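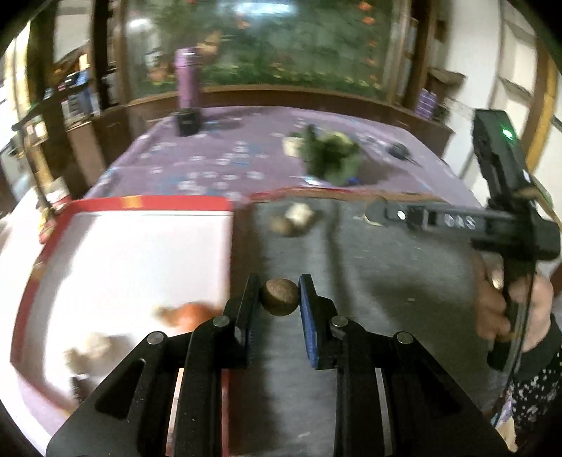
Red-rimmed tray, some bits in, some bits out.

Right. Veg basket sort-out. Doing this as a thread becuase I've got a pan on and can only type in bursts

Background: we moved into the Clovance flat in May and everything that wasn't fridge food went in one deep basket by the back door. Onions, garlic, ginger, spuds, a squash from I don't know where. You put new on top. You take from the top. You see the problem

Problem made itself known by smell. Potato, right at the bottom. Won't go into it. Bin bag, second bin bag, windows open

So everything out. Rule for today is if it's good it goes in the tray, if I'm not sure it stays out on the grey until I've had a proper squeeze of it

The tray's the shallow one, white inside with the red rim. Got it from Agarwal, the shop on the corner, been using it for rolling out and for carrying tea. Turns out great for this, you can see every speck of dirt against the white

Cream bulby one in the tray, orangey-red one in the tray. Whitish one still out on the grey next to a brown one. And the round brown fuzzy-looking number, well. We'll come to that sort of thing

Squeeze test as taught to me by Geeta Tiwari, who I used to share a kitchen with and who never once threw out an onion she didn't have to:
neck end first. Soft neck, use it tonight. Soft all over, goodbye

Garlic: press each clove through the skin. If one's gone hollow just pull that one off, don't chuck the whole head. I have been chucking whole heads for years

Green shoot in garlic is fine btw. Split it, flick the shoot out if you want. I don't bother if it's going in a stew

Potatoes: little eyes, rub off, fine. Wrinkly AND sprouting, no. Green, no. I had one that was all of these and it'd glued itself to the wicker

Hang on pan

Back. Lentils have caught a bit. It's fine, bit of smoke flavour

Where was I. Fuzz. Some things are meant to be fuzzy and some things have become fuzzy and it's worth knowing which before you put your thumb in it. Sniff first. Then thumb

Loads of you asking about onions and potatoes in the same place. Yes I know. Everyone's mum knows. I knew as well and I still did it, it was one basket and I was tired

New plan is 2 homes. Potatoes in a paper bag, top folded over, bottom of the cupboard where it's dark. Onions and garlic out in the air in something shallow. Shallow's the whole point, nothing can hide under anything

Thought about using the tray for that full time but then I lose my tea tray. Hajar Berrada says get a cheap wire rack and stand it on a shelf so air gets under. Hajar's right, annoyingly. Anyone got one going spare?

Someone's replied "just buy less veg". Ok. Have you seen the price of a big net of onions against the small one

Do take the point a bit though. Went back through and I'd bought garlic on 3 shops running with garlic already in the basket. Couldn't see it so didn't believe in it

So there's a list now. Back of an envelope, on the fridge. What's in, cross it off when it's gone. We'll see how long that lasts

Things I also found in the bottom of the basket:
a lot of onion skin
the good peeler (!!)
a bus ticket
one clothes peg
dust I'm not going to think about

The peeler. I bought a new peeler in the summer. Blamed my brother for the old one. Sorry Dan

Basket's been scrubbed, hot water and a glug of vinegar, and it's upside down on the step. Takes ages to dry, wicker. Don't put anything back in it damp or you'll be doing this again in a fortnight

Wiping the grey top down after as well. Little pale flecks of skin all over it and they stick as soon as your cloth's wet, so do a dry brush first. Then damp cloth. I did it the wrong way round and made paste

Soft ones going in a soup tonight. Slice thick, low heat, lid on, leave them be. Salt early. End of a jar of tomato if you've got one. Whatever carrots

Ginger tip from the replies and it's a good one: freeze it whole, grate it from frozen, skin and all. Trying that with the knobbly bit that was heading for the bin

Another from the replies: put the oldest at the left and always take from the left. This is such a shop thing to do and I love it

Q from a few people about keeping squash. Off the floor, not touching its neighbours, stalk on. Mine had no stalk and a flat side. It's soup now, joined the onions

Not doing the tins today. Looked in the tin cupboard, shut the tin cupboard

Tray's had a rinse and is back on tea duty. Potatoes bagged. Onions are in a roasting tin for now until a rack turns up, so if you want a roast dinner from me this week ask nicely

Soup's good. Needed more salt than I thought and a squeeze of lemon. Bread from the freezer, slightly burnt, same as the lentils

Last thing, if your basket's by a radiator, move it. Mine was. Going to eat now, will answer the rest of you later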